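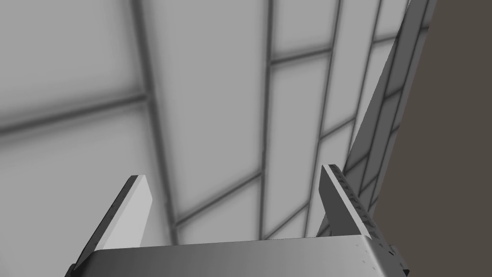
January, late, kitchen table

Spent the day looking at a ceiling. It's a nice ceiling, as rendered ceilings go, big pale panels that glow a little, and by mid-afternoon I could have drawn the beams from memory. The gripper was pointing straight up at it with its fingers apart and nothing between them. I have a master's degree.

The job this week is the Fledalier set, all simulated, and we owe Tülin 3,463 episodes of pick and place. We have 545. Of those, Jomar threw out 142 this morning before I'd finished my coffee, mostly for the arm dithering over the bin for half a minute as if reading a menu. He's right, annoyingly. If you feed the model dithering it learns dithering, and it gets very good at it.

So I drove. Home pose, reach, close, lift, drop, mark it, reset. My hands know the controller now and my head is free to wander, and that's where the trouble starts. Somewhere after lunch I rolled the wrist the wrong way coming out of a reset and ended up with the fingers aimed at the roof. Sat there a while. Took the wrist view full screen. You get the palm, the two plates sticking up, the little notches down the inside of the right one, and then all that skylight or whatever it's meant to be. Whoever built the room put real care into a part of it the robot has no business looking at.

Asked Mylene whether to keep the episode. She said keep it if I recovered, bin it if I reset. I had reset. Binned.

Then a long argument in the chat about whether we want recoveries at all. Mylene says the model has to see someone get into a mess and get out again or it will freeze the first time it's in one. Jomar says fine, but label them. Tülin says we have no label for that and the sheet is locked until Arnel gets back. I said I could produce messes at a very high rate if it helped. Three thumbs up, which I'm choosing to take kindly.

Also the grasp marker is still firing early. It says "closed" while the fingers are plainly open. Wrote it up for Rodel again, same words as last time, with the date changed.

Wrist sore. Mine, not the robot's.

Tomorrow: start with the bin on the left, ask about the label, find the other charger. And stay off the roll axis until I've eaten.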